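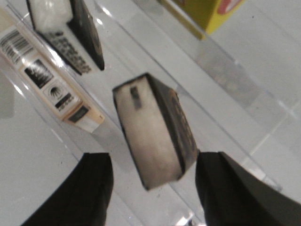
Small block, pale on one face and dark grey down the side

Property & Land > Buying a plot > Boundaries and access

**Plot at Goltosico: shared track, who maintains it?**

hillside_nelley
Looking at a 2000 square metre plot on the Lelano side of Goltosico. Planning consent is in place for a single dwelling. Access is by an unsurfaced track over the neighbour's land, 40 metres long. The title mentions a right of way "at all times and for all purposes" but says nothing on upkeep. Is that a problem for a lender?

Cledwyn Rees
Not in itself. The lender's solicitor will want to see that the right exists, that it reaches the public road and that it covers building traffic. Upkeep is a separate question. Where the deed is silent, the owner of the land generally has no duty to repair, and you may repair at your own cost.

plotwatcher6
Disagree that it's separate. I had an offer withdrawn over exactly this. Get a deed of maintenance agreed before exchange, with the split stated as a percentage.

Cledwyn Rees
Was the right itself in order in your case?

plotwatcher6
It stopped two metres short of the highway. There was a verge in different ownership.

Cledwyn Rees
Then the verge lost you the offer. A missing maintenance clause on its own rarely does.

plotwatcher6
The letter listed both. I still wouldn't exchange without one.

Gerrit Motaung
Check services too. A right to pass does not include a right to lay pipes or cables. On our plot at Ngubane the water main was in the road and the easement for it took six months to agree. Also measure the width. Ours was 3.1 metres at the gate and the concrete lorry would not go through.

hillside_nelley
Thanks. The title plan has no width on it. Services aren't mentioned anywhere. The agent says the neighbour is "relaxed" about it.

Gerrit Motaung
Get it in writing. The next owner may not be.

hillside_nelley
Asked the solicitor for a draft covering pipes and upkeep. The neighbour wants me to pay 20 per cent more than half, as I'll be the one bringing lorries in. Will post the wording when I have it.

We use cookies to remember your login and measure visits. Accept all | Manage settings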